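Alcides Honorato
A thread on cups, bottles and one small table

1/ In November I moved to a smaller apartment and my kitchen lost almost all its shelves. Since then I am learning how to keep little things in order. I write it here slowly, maybe it is useful for somebody who also lives with one table.

2/ First rule I made: drinks stay together. Before, I had cans near the window, bottles behind the bread, and cups in a box under the sink. Every time a friend came I opened 4 doors to give one glass of juice.

3/ My neighbor Mrs. Softić told me to begin with the cups, not with the bottles. She worked many years in a hotel in Udine and she has strong opinions on breakfast tables. She is usually right, so I listened.

4/ Paper cups are very light. If you put them near the front, your sleeve pushes them down. So tall things go to the back, near the wall, and small things go to the front. It sounds like something for children, but I did it wrong for years.

5/ Colors help me more than labels. Yellow cup is for cold drinks, gray cup is for the small trash, like caps and tea bags. My guests learn it in one evening - I don't need to write anything on the cups.

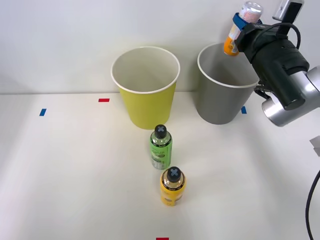 Reading time: 3 min

6/ Yellow cup on the left, gray one on the right and a little farther back, the two small bottles in front. I like that the green bottle and the yellow bottle make almost a line. Both have the same dark gray cap with a white X, so if you look from the top you can't know which is which. You must look at the label.

7/ For this reason I don't keep these little bottles standing in a deep drawer anymore. On the table, or lying down with the label up. I lost much time opening the wrong one.

8/ Cans are a different question. A can with an orange and white label is easy to find between other things, so it can live in the second row. The plain ones I put in front. In the old apartment I did the opposite and always bought double.

9/ White table, white wall: I was afraid it will look like a dentist. But small colored things are easy to see there, and when I clean in the evening I don't forget any of them. My old table was dark brown and it was hiding everything, also the crumbs.

10/ Some people asked me about trays. I tried one from Fillum, a long one with a border. Good for carrying, but on a small table it takes the place of 3 cups, so now it lives on top of the fridge with the baking paper.

11/ Paper cups I don't throw away after one use if there was only water inside. I let them dry upside down on a cloth for a night. The rim is the first part that gets soft, so I check it with my finger before I put them back.

12/ The full cleaning I do on Saturday morning and it takes around 20 minutes. All things go to one side, I wipe, then all things come back in the same order. Cups first, then bottles, then cans.

13/ Somebody wrote to me that this is too much thinking for two cups. Maybe yes! But with one table you notice each object, and I am calmer when I know where the juice is.

14/ Next time I will write about the spoons. I still have 9 of them without a drawer, and Mrs. Softić already has a plan.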